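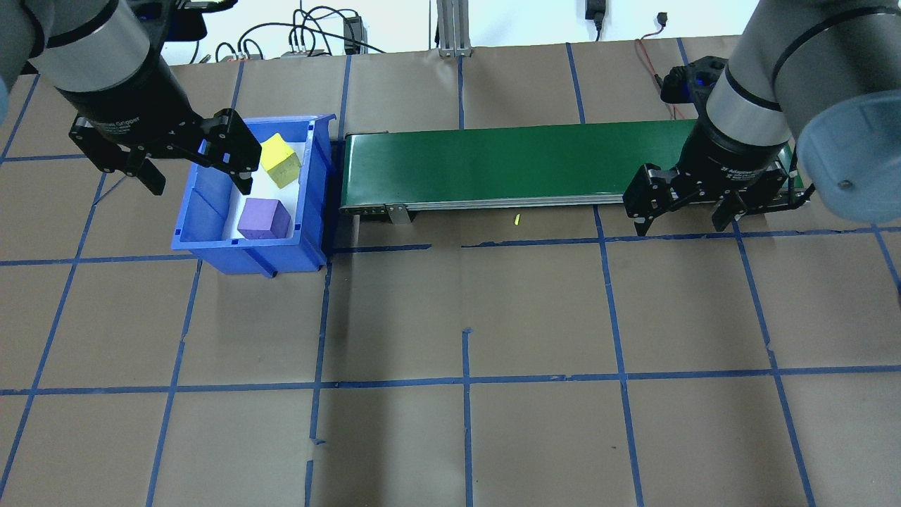

Can you freeze soup that already has cream in it?

You can, but it'll probably split when you thaw it, so freeze the soup plain and stir the cream in the day you eat it.

OK that was the question I got most after my last soup thread so I'm putting it first this time. More freezer soup talk below, because it's February and I have opinions!

1/ My big pot is a Castellanos, the dented one I've posted before. It makes 8 servings of lentil if I don't let it cook down too far. I eat one that night and the rest goes in the freezer once it's cooled off.

2/ Cooling. Please don't leave the whole pot on the stove till bedtime. I ladle it into two wide baking dishes and it's ready for the fridge way sooner (plus the dishes were sitting there anyway).

3/ Noodles. I keep them out. Every time I've frozen chicken noodle with the noodles in, I got chicken mush. I boil a handful while the soup heats up and that's one extra pan to wash, fine, I'll live.

4/ Potatoes are a maybe. Chunks go grainy on me but blended potato leek comes back great, no cream in it of course (see top of thread lol). Somebody's going to tell me their chunks are always perfect and I'm happy for you, tell me what potatoes you buy.

5/ Containers! I went through a whole phase with the Pultel ones, the squat ones with the clip lids. Love the shape, hate the clips, I've snapped two. Now I use plain deli tubs and leave a good inch at the top. I didn't leave the inch with the split pea in the fall and the lid popped off and there was a green glacier all over my frozen waffles.

6/ Label it. I know, I know. But tomato and red pepper look exactly the same frozen, and so do chili and the pasta sauce I made when I was mad at work. Masking tape and a marker, name and month. The tape has to go on before the tub is cold or it just slides off.

7/ Salt: I go light before freezing and fix it at the end. Same with lemon and any green herbs. Dill that's been frozen in soup tastes like lawn to me.

8/ Reheating from solid: run the tub under warm water till the block slides out, then into a pot with a splash of water, lid on, low. I did the microwave for years and always ended up with lava edges and an ice cube in the middle.

9/ Someone asked what broth I use. Mostly Badik, the low sodium one, when it's on sale at Jirnodier. When it's not on sale I use water and a parmesan rind and I can't say I miss it much.

10/ What's in there right now: lentil, black bean, potato leek, and one tub with no label that I'm saving for when I feel brave.

11/ Next batch is cabbage and white bean. If you have a good one that freezes well, drop it in the replies, I'm almost out of lentil and I have a lot of celery to get through.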